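**Darier to Begin Store Drop-Off Program for Plastic Bags and Film in September**

July 27, 2021

Darier, the materials recovery company based in Fandley, will open a collection program for plastic bags and film at 7 grocery and hardware stores. The program covers thin polyethylene products that curbside carts in the Fandley service area do not accept. Bins will be placed inside store entrances, and collection is scheduled to start in September.

Film is sorted poorly by the equipment used for bottles and cans. Bags wrap around the rotating shafts of disc screens, and the line has to be stopped so that crews can cut them free. At the Darier sorting plant on Gebremichael Road, stoppages of this kind took up 227 hours of line time over the last full operating year. Film pulled off the screens is too dirty to sell and goes to landfill.

Separate collection avoids the screens. Material from the store bins will be moved in lined cages to a baling area at the rear of the plant, checked by hand on a short belt, and pressed into bales with a target weight of 621 pounds. Bales will be sold under a one-year supply agreement to Plandex, a maker of composite deck boards and fence posts.
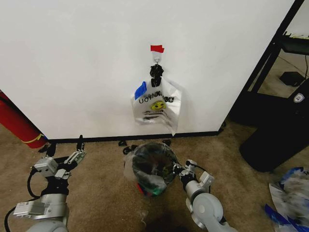 ## Accepted and Excluded Materials

The bins will take the following, provided they are empty and dry:

- Grocery and carryout bags, including the common "thank you" type
- Bread bags and produce bags
- Dry cleaning film
- Outer wrap from paper towels, bottled water and diapers
- Air pillows, deflated
- Shipping envelopes made fully of plastic, with paper labels cut off

The bins will not take:

- Bags sold as compostable or biodegradable
- Cling wrap for food
- Chip bags, candy wrappers and other film with a metal layer
- Frozen food bags
- Pre-washed salad bags
- Film with food, grease or soil on it

Receipts, tape and hangers should be removed. Small amounts of adhesive tape do not cause a bale to be rejected, but paper does, above the limit set in the supply agreement. Residents may place several bags inside one bag. The outer bag should be left open at the top so that belt staff can see what is in it.

Carryout bags are made mainly from high-density polyethylene, while bread bags and outer wraps are mostly low-density or linear low-density. The two groups will be baled together. Plandex grinds and blends mixed film before it is combined with wood fiber, and its process does not call for the grades to be kept apart. Printed film is accepted in any color. 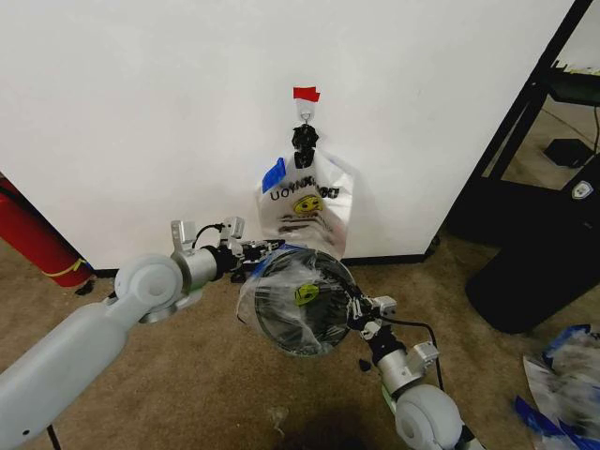 *Single-use carryout bag with smiley-face print.*

## Bin Design and Service Schedule

Each bin is a steel frame with a removable liner and a round opening in the lid. The opening is sized to admit a hand and a bundle of film but to discourage bottles and boxed goods. During a trial at one store, a lid of this design was tested against an open-top bin of the same volume. Non-film items fell by more than half by weight, and the design was adopted for all sites.

Liners will be changed twice a week at grocery stores and once a week at hardware stores. Store staff may request an extra pickup by phone when a liner is full before its scheduled change. Drivers will weigh each liner at the door and record the weight, the site and any visible contamination. Darier will publish the figures by site every quarter.

Based on the trial, the company expects to collect some 300 pounds of film per site per month in the first half year. The estimate does not include stretch wrap from store loading docks, which Darier already handles under separate contracts — that material is cleaner and is baled on its own.

There is no charge to residents or to host stores. Program costs will be met from bale sales and from the expected drop in line stoppages. Curbside rules are unchanged, and bags placed in curbside carts will still be treated as contamination. Recyclables should go into the cart loose. 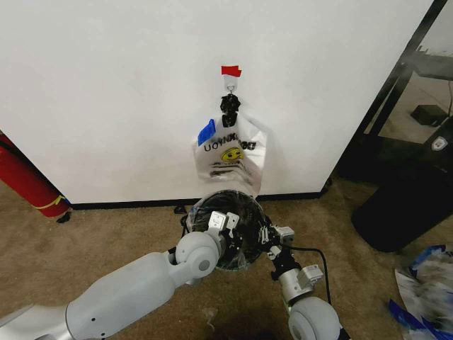 Fuad Dinsa said the test of the program would be bale quality over the first two quarters, and that tonnage was a secondary measure. "We can find a buyer for clean film at a modest volume," Dinsa said. "A large volume of wet film with receipts in it has no buyer at any price we have been quoted."

## Site List and Inquiries

A list of host stores with street addresses and bin locations will be posted at the Darier customer counter on Gebremichael Road and printed on the reverse of the next service bill. Stores in the Fandley area that wish to host a bin may apply in writing. Applicants need a clear indoor floor area of three feet by three feet near a public entrance and a route to the door wide enough for a wheeled cage.

Inquiries from the press should be directed to the Darier communications desk, Fandley.

###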